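Conservación de fruta y hortalizas en el hogar
Servicio de Economía Doméstica de Illia
Actualizado el 18 de mayo de 2022

La mayor parte de la fruta que se desecha en los hogares se estropea por una colocación inadecuada. Las siguientes recomendaciones se aplican a cocinas sin despensa independiente y completan la hoja 281, dedicada a legumbres y cereales.

Manzanas. Deben guardarse en el cajón inferior del frigorífico, dentro de una bolsa con perforaciones y separadas de las hortalizas de hoja, a las que el etileno hace amarillear. Las piezas golpeadas se apartan y se consumen primero. Quien disponga de un trastero fresco puede conservar allí las variedades tardías recogidas en noviembre, en cajas de 2 capas como máximo y con papel entre ellas.

Tomates. Se mantienen a temperatura ambiente, fuera del alcance del sol directo, hasta alcanzar el punto de maduración deseado. Una vez maduros admiten 3 días de frigorífico; conviene sacarlos una hora antes de servirlos. Los de tipo cereza se lavan en el momento de consumirlos.
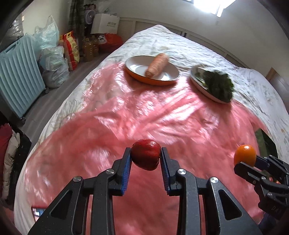

Desde Sallovow, una lectora objeta que en las viviendas de la costa la temperatura ambiente resulta excesiva durante buena parte del año y que sus tomates se arrugan antes de dos días; pide que se indique una alternativa. En tales casos se recomienda la parte alta del frigorífico, en un recipiente abierto, aun a costa de cierta pérdida de aroma.

Patatas y cebollas. Requieren oscuridad y ventilación, en recipientes distintos. Las patatas con zonas verdes extensas deben desecharse.

Aprovechamiento. Con 400 gramos de manzana muy madura, pelada y troceada, y dos cucharadas de agua se prepara una compota en un cazo tapado, a fuego suave. Se conserva tres días en frío. No es necesario añadir azúcar.

Limpieza de los cajones. Se vacían cada dos semanas y se lavan con agua templada y jabón neutro. Antes de colocarlos de nuevo se secan por completo, incluidas las guías.

Las hojas impresas pueden solicitarse en las oficinas de Illia y Dorkham, en horario de mañana.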